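Pletgate opens planning service to help smaller organisations budget for household robots
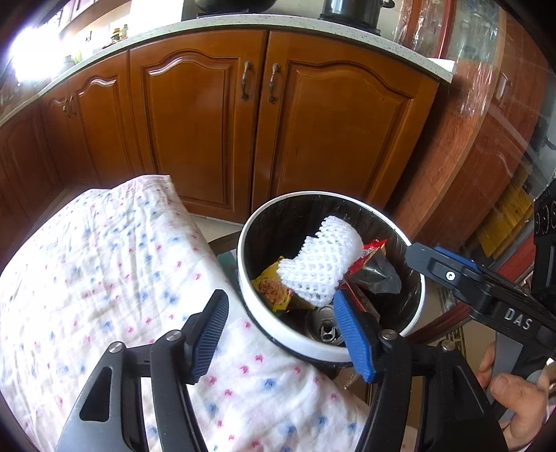
Two hand-held grippers at work by a kitchen bin, one of them held by its grey handle.

Gerside, December. Pletgate, the equipment planning firm, has opened a new service for care providers, housing associations and small research groups who would like to bring robots into ordinary homes and who are wondering, quite understandably, where on earth to begin with the money side of things.

The service is called Plotumero, and it grew out of a great many long conversations over tea with managers who had been given a quote for a robot arm and very little else. A quote for an arm is a fine thing to have, but it leaves out the fingers, the spare pads, the training data, the hours of somebody's time and the shelf you will need to keep it all on. Plotumero puts those items on one sheet, in plain words, so that whoever signs the order can see the whole of the cost before the first box arrives.

Customers begin with a planning visit, which lasts most of a morning and takes place in the rooms where the robot would be expected to work. The Pletgate team looks at the jobs people want done (clearing a worktop, sorting the rubbish, picking things up off a sofa or a bed) and writes down what each would ask of the equipment. Kitchens tend to take the longest. A bin with a can, a foam fruit net and crumpled wrappers in it is a surprisingly demanding place for a pair of robot fingers, and it is a good deal better to learn that at the planning stage than after the purchase order has gone through.

For many customers the first purchase the service recommends is a pair of hand-held grippers. These let a person carry out a household job while it is recorded, and the recordings can be used later on to teach a robot. They can be put to use well before a decision on the arm itself has to be made, and that gives a small organisation some breathing space in its budget year.

"I have sat at so many kitchen tables with people who were frightened of the spreadsheet, and I do understand it, because I was frightened of it too," said Iolanda Coutinho, who leads the planning team at Pletgate. "What we try to do is slow everything down a little. We ask what you would like done by next winter, we ask who is going to look after the equipment, and then we talk about what to buy. Quite often people go away with a shorter shopping list than the one they came with, and I am always very pleased when that happens."

Plotumero was tried out in Gerside before opening more widely. During the trial the team completed 71 planning visits and looked at 108 separate household jobs. The finished plans covered purchase, hire, insurance, repairs and replacement parts over 2 budget years. Grip pads and staff hours were the lines most often missing from customers' own drafts, and both now have a place of their own near the top of the Plotumero sheet.

The full service, with the visit, the written plan and a follow-up call after the first quarter, costs £3,000. Customers who would rather spread the payment may do so over the length of the plan at no extra charge. Pletgate takes no commission from equipment makers, and the plans give hire and purchase prices side by side so that the two can be compared fairly.

Anyone who would like to see how a plan is put together is warmly invited to an open afternoon at the Haddadin Rooms in Gerside, on Sunday from 2 pm. There will be sample budget sheets to take home, members of the planning team to talk to and plenty of cake. Booking isn't needed, though a quick word beforehand helps with the chairs.

About Pletgate
Pletgate helps organisations plan, budget for and buy equipment for use in homes and shared living spaces. It is based in Gerside.

Press contact
Iolanda Coutinho, Planning Team, Pletgate, Gerside

Ends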